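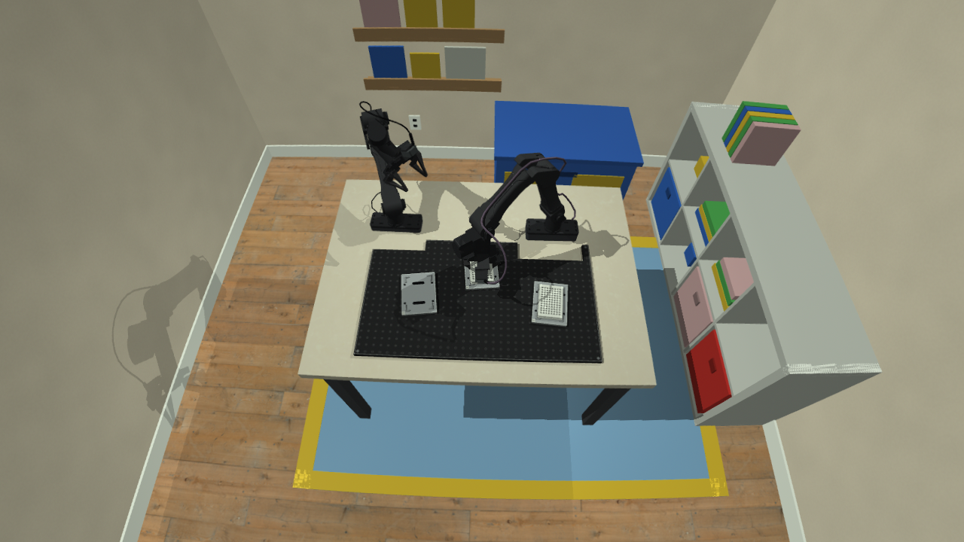 No. 263

March 11, 2023

Quick one tonight, train at 7 and I haven't packed.

So the floors. Finally pulled up the carpet in the back bedroom after putting it off since January. Boards underneath! Proper ones, 1935 if the deeds are right, and not in bad nick apart from a patch by the window where someone has been very free with the black paint. Two layers of newspaper as well. Mostly adverts for corsets and a bus timetable for Stirnville. Kept the timetable.

Hired a sander from Robles on the Tuvumbridge road. 40 quid for the day plus deposit, sheets extra, and the sheets are where they get you. Went through the coarse ones in no time – all that old varnish gums them up. Natalia Tapia lent me her edging sander for the corners and I owe her a cake, or possibly a new edging sander.

Things I'd do differently. Knock the nails down first, all of them, then go round again. Tape the door up properly. There is dust in the butter dish. There is dust in teh airing cupboard, and that's on another floor.

Gaps between the boards – still undecided. Slivers of pine glued in look lovely but it's about a fortnight of evenings and I know myself. The papier mache stuff goes grey. Might just leave them and buy thicker socks.

Oil or varnish? Had it all settled on oil, then my brother came round and said varnish, then he went home. Tried a bit of Tostar in the cupboard where it won't show and it came up much more orange than the tin. Don't hate it. Will look again in daylight.

Skirting boards next, if the weather holds so I can paint them outside. Any tips on getting old gloss off without losing the moulding, leave me a coment. Not a heat gun please, I've seen what I'm like with a toaster.

Right, packing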